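Home Stories Poems Serials Archive Submit

Grapes

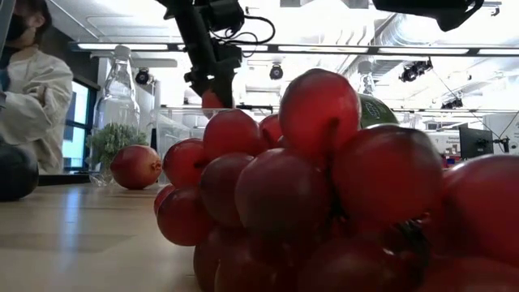 The red grapes, with one off the bunch.

Sum-yee Yeh bought the grapes at the Kunder market at seven in the morning. She carried them home in both hands with the bag folded under them so the bottom ones wouldn't split. When she got in she put them on the table and went to take off her boots.

It was January and the apartment was cold. Ka-ming Ho was already up. He was sitting on the radiator cover with a towel over his shoulders, eating toast.

"Those are big," he said.

"They had smaller ones."

"How much?"

She told him the small ones were cheaper and that she hadn't wanted the small ones. He nodded and ate the crust.

Their mother had always put out grapes for the new year, red ones, and everybody in the family got one before they were allowed to sit down. She had grown up over a fruit store and could tell from the stem how long a bunch had been off the vine. After she moved to the care home on Wanden Street she still talked about fruit more than anything else. The food there was fine, she said, but the fruit came in cups.

Sum-yee was the older by nine years and had kept her father's name. Ka-ming had his own father's name. People at the home sometimes took them for a married couple, and their mother never corrected anyone.

"Are you going to wash them?" Ka-ming asked.

"When we get there. They don't keep once they're wet."

"They'll keep for one bus ride."

"I said when we get there."

He got up and rinsed his plate. A grape had come off the bunch and was lying by itself on the wood. He picked it up, looked at the stem end, and put it back down in the same place.

"You can have it," she said.

"I don't want it."

"You were going to eat it."

"I was looking at it."

She went through the cupboard for something to carry them in. There was the soup pot, which was too deep, and a cake tin from Mrs. Mkhize in 454 that should have gone back before Christmas. She lined the tin with a dish towel. The bunch stood up higher than the sides, so the lid was no use, and she put the lid back in the cupboard. Then she took it out again and set it by the door so that it would go back to Mrs. Mkhize along with the tin.

The bus was the number 2. It went down past the Zudard building and the school and let them off across from the home. Ka-ming held the tin on his knees. A little boy across the aisle looked at it the whole way, and his grandmother told him to stop, and he kept looking.

"Did you call her?" Sum-yee said.

"Last night. She asked if you were bringing oranges."

"She said grapes. She told me grapes on the phone, two times."

"She told me oranges."

Sum-yee looked out of the window. There was salt all over the street. "Well, it's grapes," she said.

Their mother was in the chair by her bed with her good cardigan on. She had them set the tin on the blanket where she could see into it. She lifted one side of the bunch with a finger and checked the dark ones underneath, then the stems.

"Two days," she said. "Maybe three. Where are the oranges?"

"You said grapes, Ma."

"I said both."

Ka-ming took the grapes to the little sink in the corner and ran the water over them. He shook them and brought them back on the towel. Their mother gave one to Sum-yee and one to Ka-ming, and told them to eat standing up. Then she took one for herself. It was too big for her to manage whole, so Sum-yee cut it in half with the knife from the breakfast tray.

"Sweet?" Ka-ming asked.

"A little sour at the skin," their mother said. She ate the other half. "Give some to the lady next door. And bring the tin back, I don't want it left here."

They stayed until lunch. On the way to the bus Ka-ming felt in his coat pocket and took out the loose grape. He had picked it up off the table on the way out. He wiped it on his sleeve and held it out, and she shook her head, so he ate it while they waited.

"Oranges next time," Sum-yee said.

"I'll write it down."

The number 2 was late. She held the tin against her coat with the wet towel folded inside it.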